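Monday

Up early for the open day at Ruketti. I took the number 17 bus to Griltosgate and walked the last part, past the office blocks. Gray sky the whole morning. The invitation said 10:20, but the gate list was not ready, so a group of us waited outside and talked about parking.

The outdoor part came first. They are working on a delivery cart that has to find its own way across the paved area between the offices, and the engineer spent a long time on the ground itself: the joints between the slabs, the places where the surface is darker, the rows of parked scooters on both sides. I had thought a big open space would be the easy case. She said the middle is hard for it — too few things close by to measure against.

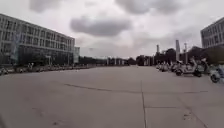

The plaza, looking toward the trees. Scooters left and right.

I asked what happens when somebody parks badly and a wheel sticks out. The cart treats anything new as a wall, stops, and asks for help over the radio if it can't find a way past in 5 seconds. A man from Olszewski wanted to know about snow. They have no answer for snow yet.

Then we moved on to the side with the steps. A flight going up is simple enough, she said, it looks like a low wall to the sensors. Going down is what worries them. Bicycles are bad too. The spokes are thin and the laser often goes straight through, so the map shows a gap where there is a wheel. They have logged 82 cases of that and gave us a printed sheet with the worst ones. I have it in the blue folder.

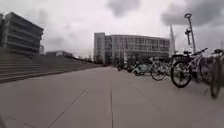
Steps on one side, bicycles on the other.

Indoors after that for coffee and a talk on batteries. It ran long and I didn't follow all of it. The chargers come from Givport, same as the ones we have at work, and they have the same trouble with the connectors. I wrote down the part number of the replacement.

Missed the early bus back. Ate a sandwich at the stop. My feet hurt from the good shoes.

To do: send the sheet on the spokes to the office, ask Olszewski for their snow notes if they have any, call about the connectors.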